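4. Setting up yield alerts in Pulto

Alerts tell you when a government bond yield moves past a level you choose. You need at least one watchlist before you start. If you have none, go back to section 2.

1. Open the Alerts tab and select New alert.

2. Choose a watchlist, then a maturity. Pulto lists only the maturities your data plan covers.

3. Under Trigger, pick Level or Change. Level fires when the yield crosses a fixed value. Change fires when it moves by a set number of basis points from the previous close.

4. Type the threshold. For Change, enter basis points as a whole number. Entering 28 means 28 basis points in either direction.

5. Set the quiet period. The default is six hours. A second alert on the same bond is held until this time runs out.

6. Select Save. The alert shows as Pending until the next price arrives.

Note: Prices from the Ghanem feed are delayed on the basic plan. The delay is printed next to each quote.

Caution: Changing the base currency clears all saved Change alerts. Export them first from Settings > Backup.
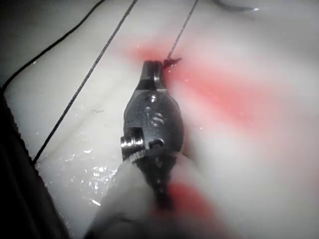
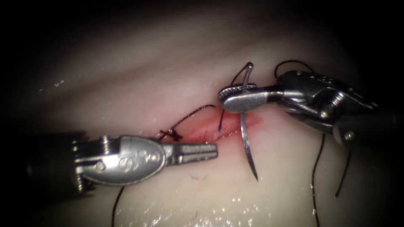

Sharing an alert

1. Select the alert and choose Share.

2. Enter the desk name as it appears in your directory, for example Lalcombe Rates. Shared alerts are read-only for the other desk.

3. To stop sharing, clear the desk name and save again.

Note: Auction days can set off several alerts close together. If your desk follows the Thursday auctions, raise the threshold the evening before or switch the trigger to Level.

Questions about desk permissions go to Zihan Han at the Zistotham office.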